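Skoryk Tabletop Set: Frequently Asked Questions

Last updated Friday, January 22, 2021

What is the Skoryk set?

Skoryk is a collection of recorded examples of one arm and one hand moving everyday objects on a table. Each example holds the head camera video, the joint positions, the hand commands and a written instruction. The current release has 2,000 examples. It is meant for training a policy from demonstrations.

How is an example recorded?

An operator drives the arm by hand from a control station and carries out one written instruction. Recording starts when the operator presses the pedal and stops when the pedal is pressed again. The logger, Priltum, writes all streams against a single clock. Examples with a gap in any stream are rejected at upload and do not receive an ID.

What counts as one example?

One instruction, from rest pose to rest pose. If an instruction names two objects, both must be handled within the same recording. Do not stitch separate takes together.

Why are the tables cluttered?

A policy trained on a bare table with one target tends to reach for whatever stands out. Extra objects force it to use the instruction. We mix food shapes, kitchen tools, plain blocks and odd items with thin legs or handles. Some objects go inside a container, where the rim limits the angles at which the fingers can enter and the hand itself hides part of the contents.
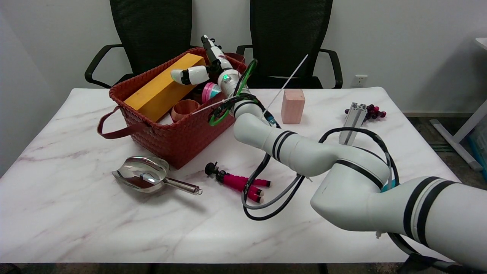
Tomomi Hamada wrote in to say that the basket examples were the hardest to learn from in her tests, and that she got better results after dropping any take in which the target was hidden from the head camera for the whole grasp. She asked whether that could be made a filter. It can. Each example now carries a field called target_visible, with the share of steps in which the target could be seen. We leave the cutoff to the user and do not remove these takes from the release.

Are failed attempts included?

Yes. 779 examples are marked as containing at least one failed grasp. In most of them the operator recovers and completes the instruction. If you train by plain imitation, consider cutting the steps before the recovery. If you train a success classifier, keep them whole.

How are objects arranged between takes?

The setup sheet gives a zone for each object and leaves the exact position and rotation to the operator. A layout may be used for no more than 24 takes. After that, every object has to be moved, including those that are never the target. Early sessions did not follow this rule, and policies trained on them learned positions. Those sessions were withdrawn in December.

Who writes the instructions?

They are drafted from a template and then reworded by a person who does not operate the arm. Vira Lytvynenko and Olesia Shevchuk maintain the wording guide. Color words are allowed only when two objects of the same type are on the table.

Can I use the data with a different hand?

The video and instructions carry over. The hand commands do not, unless you write a mapping for your own joints. Wrist poses are stored separately from finger commands for this reason.

How do I report a bad label?

Send the example ID and the step number through the Nurkgate tracker. Reports without a step number are closed. Corrections appear in the next minor release, and IDs do not change.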